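Speckled cream glaze, second round of tests

7/2/21, by Jocelyn Cruzado
Last updated in October
4 min read

Picking up from the tiles Renato pulled out before the break. The Colero base is still crawling at the rim on anything thicker than two dips. The Nelton base doesn't crawl but it goes too white and the specks look like dirt. We want a tan that reads warm on the outside and a lighter, creamier inside.
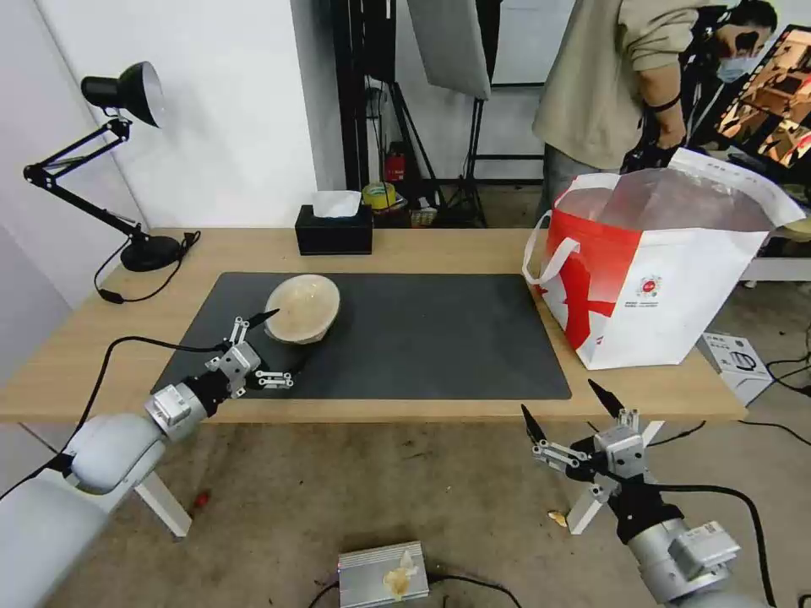

Mixing

Made up 200 g dry of each base, sieved twice. Nevzat wanted to try calcining half of the clay first, so batch B has that and batch A doesn't. B took less water to reach the same drip off the stick. Let both sit overnight and they had settled hard by morning, B worse than A. Stirred in a pinch of Epsom salts dissolved in hot water. A came back fine. B needed the drill.

Specks are granular ilmenite. I put them in after the last sieving this time. Last round I put them in before and sieved most of them out, which explains the bald tiles in the first tray.

Dipping

Bisque tiles wiped with a damp sponge and left on the rack for 30 minutes. Single dip, 4 seconds, then a second dip on the top half only. Wilfredo did the B tiles and I did the A tiles, so there may be some difference in hand. He tends to go in slower. Marked all the backs with iron oxide wash. Do not use the green underglaze pencil again, it burned out and I spent a morning guessing.

The color card we have been using is too yellow under the shop lights. Hold tiles near the window when comparing with the bowl, and look at the inside of it where the mottling shows.

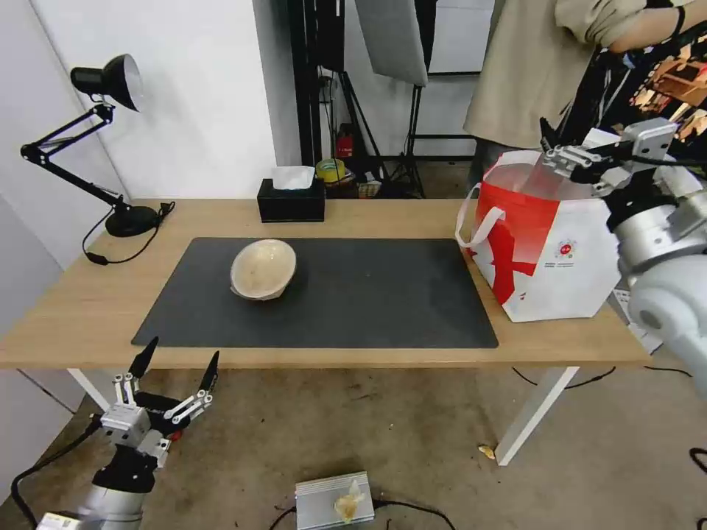 Cream bowl with speckled interior, red and white bag to the right.

Firing

Went in the small Lysenko kiln, slow to the top and a short hold. Witness cones on the middle shelf only. The cone was a little past where I wanted it. Debora thinks the thermocouple is reading low and I agree with her, but we haven't checked it against the other kiln yet.

Batch A: crawling almost gone on single dip. Still there on double dip, two tiles out of the tray. Specks bleed slightly, good color.

Batch B: no crawling on either dip. A few pinholes near the foot. Specks sharper and darker. Surface is more satin than I expected, closer to what we asked for.

The Wevura frit tile at the end of the tray ran onto the shelf. Ground it off.
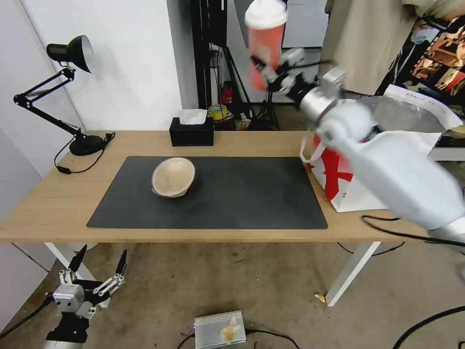

To do

Repeat B with the drying time doubled, to see if the pinholes close up.
Check the thermocouple (Debora).
Order kiln wash, and more ilmenite in the coarse grade.
Renato to throw test cylinders. Flat tiles tell us nothing about how it moves on a wall.
Relabel the buckets. Both currently say A.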